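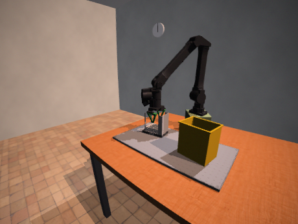
*Fig. 1. Orange table with a light gray plate lying on it.*

**Water use in shared laundry rooms in Javoddale**
Term project, household studies, second draft, 30 July 2021

We wanted to know how much water goes into washing clothes in buildings where the tenants share machines. Our group picked two apartment blocks in Javoddale, one on Bakach Street and one on Prado Street. Both were built with a single laundry room on the ground floor. The Bakach block has newer front loaders. The Prado block still has top loaders.

The building managers let us read the water meters once a week, starting in January. We had planned to read them on the same day each week but missed 5 readings during exams. Those weeks are left out of the totals.

## Survey

We put 300 paper forms in mailboxes and got 31 back. That is a low return and we should have left a collection box in each lobby from the start. The form asked how many loads people wash in a week, how full the drum usually is, and which setting they pick.

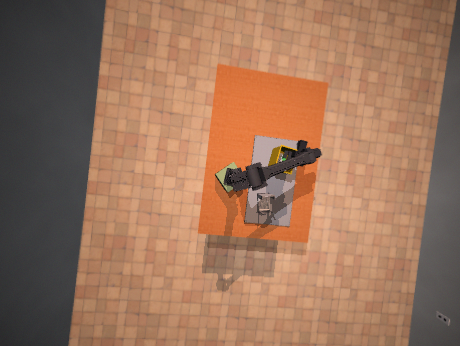 Why did we count loads instead of asking people how much water they use? Tenants in these buildings don't get a separate water bill, so most of them have no number to give us.

## Results

We logged 504 loads across both buildings. The top loaders used more water per load, as we expected. The gap was smaller for full drums than for half-full ones. Most people who answered said they wash when they run out of clean clothes, and several wrote in the margin that they wash small loads so colors don't mix.

The cold setting was more popular on Prado Street. We don't know why. The signs above the machines are different in the two buildings and that may have something to do with it.

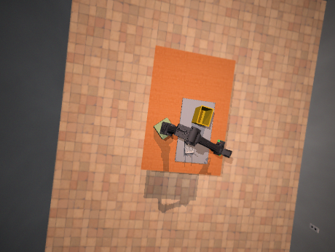
*Fig. 3. Table on the tiled floor, from above.*

## Problems

The Prado meter also covers a utility sink, and we had no way to separate that out. We subtracted a fixed amount each week using the method in the Skurine workbook from class. It is a guess and the Prado totals should be read that way.

## Still to do

- Redo the chart of loads per week with the missed weeks marked
- Ask the Bakach manager for last year's readings
- Add the blank survey form as an appendix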